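4.3 Setting Up the Wrist View in Skusari

Skusari is the perception half of the system. Camenzind does the planning and will cheerfully plan a path to anything Skusari tells it about, including a shadow. Time spent in this section is time you will not spend later watching the arm reach for a skirting board.

Before you start, finish the hand-eye calibration in section 4.2. If you skipped it, go back. We'll wait.

1. Start the Barby console and connect to the arm. The status line should read READY. If it reads ALMOST, the joint server is still loading.

2. Open Perception > Sources and select Wrist. Live video appears within a few seconds.

3. Jog the arm until the gripper points down over the target container. Close the fingers fully.

4. Choose Mask > Learn Gripper. Skusari records which pixels belong to the gripper so that it can ignore them. Repeat with the fingers open. The two masks are stored separately and swapped according to finger position.

Note: Closed fingers may still leave a thin strip of background showing between them. Leave Fill Gaps switched on, or the strip will be reported as a long, narrow object of great interest.

5. Set Depth Cutoff to 1000 mm. Anything farther away is dropped before segmentation.

6. Under Target, choose Container, then Rim. Click three points on any part of the rim you can see. Skusari fits the rest. With the gripper right over the center, most of the interior is hidden, so do not use the Interior option from this pose.

7. Set Minimum Hole Size to 8 mm. Perforated and woven containers will otherwise be split into a great many very small containers, and Camenzind will try to be fair to all of them.

8. Press Test Fit. The fit score should settle at 20 or lower. Lower is better. We know. It was decided early and Engelbert Thaler, who wrote the fitter, has declined to discuss it.

9. Save the profile. Profile names may not contain spaces, and the error for this is number 1386, "Geometry fault."

CAUTION: Saving a profile does not stop the arm. If a plan is queued, it runs as soon as the profile is valid. Clear the queue first and keep the stop button within reach.

CAUTION: Cables on the floor are not obstacles by default. Thin items fall below the height filter. Draw a keep-out zone around them in Planning > Zones, or move them, which takes less clicking.

If the fit jumps between the rim and nearby furniture, draw a region of interest around the container and repeat step 8. Pale containers next to pale walls may also need Edge Gain raised by one notch. Starus controllers with the September firmware keep this setting after a restart. Older ones do not, and won't mention it. 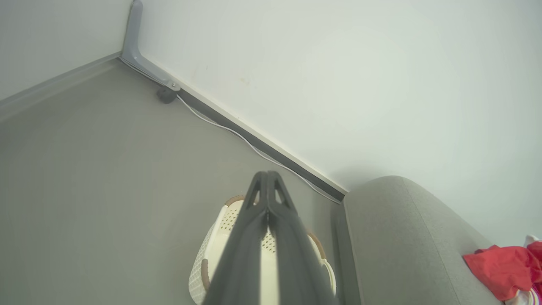 Figure 4-3. Wrist view with fingers closed over a basket.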